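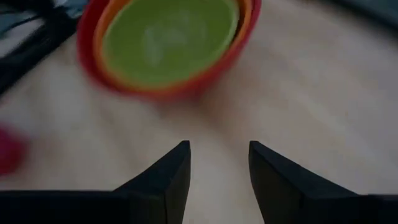

Surkia Hand Controller, second revision: review after one teaching project

The Surkia is a handheld controller for teleoperating a robot arm with a two-finger gripper. You hold a grip with a trigger, the arm follows your hand, and the software records joint positions, gripper opening and the wrist camera as you go. I bought the second revision with my own money, having skipped the first.

Test task

Bowl nesting. Three bowls in red, orange and green start apart on a table, and the arm has to end with green inside orange inside red. It is a dull task and a good one for judging a controller, as the last few centimeters of each placement leave little room for a shaky hand. A bowl also has to be gripped by its rim, so wrist angle matters for most of the motion.

I recorded 569 demonstrations with the Surkia and 121 by hand guiding, where you hold the arm itself and push it through the motion. Zübeyde Çınar recorded a share of both sets. She is left-handed and I am not, which comes up further down.

Setup

Installation took most of an afternoon. The controller pairs over USB without trouble, but the calibration routine wants the base frame entered by hand and rejects values without saying which one it disliked. In my case it was a sign error on the z rotation. The manual covers this on a page headed "Troubleshooting the display".

Once calibrated it stays calibrated. I repeated the routine in September after moving the table and the result differed by less than I can measure with a ruler.

Tracking and feel

Translation is very good. Slow motion is smooth, and there is no visible stepping at the gripper when you creep down toward a rim. Rotation is weaker. Past a certain wrist angle the filter starts to lag, and you learn to turn a little early and wait. With hand guiding there is no such problem, though you then have your arms in the way of everything, including the external camera if you use one.

The trigger is proportional, with a travel of maybe a finger's width. Closing on a thin rim is easy. Releasing is less so: the last part of the travel has a dead zone that cannot be turned off, and early on I dragged several bowls sideways while believing the gripper was open. I now watch the fingers on the wrist view and back away only when I see a gap.

The clutch button, which freezes the arm while you reposition your hand, sits under the right thumb. For a left-handed user it sits under nothing useful. Zübeyde mapped it to a foot pedal – a Caltinis unit she already had – and preferred that so much that I copied her. Remapping is one line in the configuration file.

Recording software

Plain and mostly sound. Each episode is one folder, timestamps agree between camera and joints, and a bad take can be dropped with a single key. Two complaints:

The episode counter resets after a crash and will overwrite if you let it. I had one crash and lost four takes.
The preview window defaults to the external camera. For rim grasps you want the wrist view, and the setting does not persist.

Wrist video is usable but soft at any distance beyond the fingertips. That is a matter of the camera and lens you fit, so I do not hold it against Surkia.

Compared with the Prundano

I used a Prundano leader arm for a previous project. A leader arm gives better rotation and you feel the joint limits before you hit them. It also takes up half a desk and is tied to one arm geometry. For bowls I was faster with the Surkia. For anything with a long twisting motion, such as jar lids, I would go back to the leader arm.

Verdict

Good translation, acceptable rotation, poor documentation. Recommended for pick-and-place work, with a foot pedal added to the budget. Left-handed users should treat the pedal as required. I would like to see the dead zone exposed as a setting in the next firmware, and have written to them to ask.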